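Prelley Stacking Kit – data card and user notes
Last updated: Mar 10, 2021

I bought the Prelley kit for our workshop in Fanham last November, and I've been recording block stacking with it ever since. These are my notes on the kit plus a card for the data I made with it, all in one file because I kept losing the second one. If you're thinking of buying the kit, skip to the bits on setup and gripes. If you only want the recordings, read the next section and the known problems.

The job is simple to say: red at the bottom, green on red, blue on top.

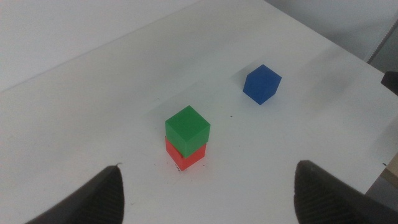
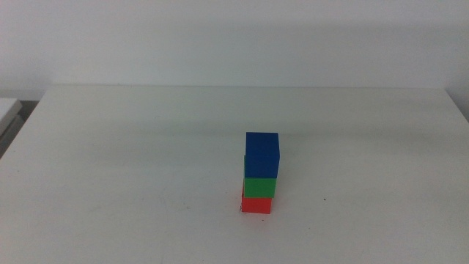 What's in the data

There are 1,341 episodes. Each one has wrist camera video, video from the fixed camera, joint positions, gripper opening, and a short text instruction. The instruction is nearly always some version of "stack the blocks, red, green, blue," though I got bored and reworded it now and then, so don't count on an exact string match.

I drove every episode by hand with the controller that comes with the kit. I'm not a great driver! Some runs wander all over the place before the first pick. I left those in on purpose, and you can filter them by length if you like your data tidy. Episodes run up to 320 steps, and the recorder stops by itself at that point whether you're done or not.

385 episodes are marked as failed. That means the stack fell, a block ended up off the table, or I ran out of steps. I set the mark myself after each run, going by the fixed camera. A crooked stack counts as a success as long as all 3 blocks are up and the gripper has let go.

Folder layout

episodes/ – one folder per run
labels.csv – episode name, success or fail, my comments
calib/ – camera settings for both views
tools/ – the playback script and a converter

The converter turns everything into the Nistik format, which is what the kit's own training software wants. If you use something else, the raw files are plain video and CSV and you'll be fine.

Setting up the kit

The arm was bolted down and moving within an afternoon. The cameras took me longer. The printed guide tells you to plug them both into the same hub, and on my computer that gave me dropped pictures every few minutes, so use two separate ports. Calibrate the gripper before the cameras (the guide has these the other way round, and I had to do it all twice).

Things I like: the controller is comfortable for long sessions, spare finger pads are easy to swap, and the playback tool is really handy for spotting a bad run.

Gripes: the arm cable is too short, the fan is loud, and the recorder saves to the system drive unless you change it every single time you start it. Support did answer me on that last one. They said a fix was planned, and I'm still waiting for it.

Known problems

– The two videos can drift apart by a few steps in the longest episodes. Use the timestamps, please, and don't match them by picture number.
– Gripper opening is missing from a handful of early runs. They're noted in labels.csv.
– One table, one set of blocks, one driver. I wouldn't expect a model trained on this alone to do well in your kitchen.

Using it

Free for anything, including paid work. If you publish something, a mention of the Rampersad stacking set would be nice (that's the name it goes by in the file headers). Bug reports are welcome too – send me the episode name and the step where it goes wrong, and I'll take a look.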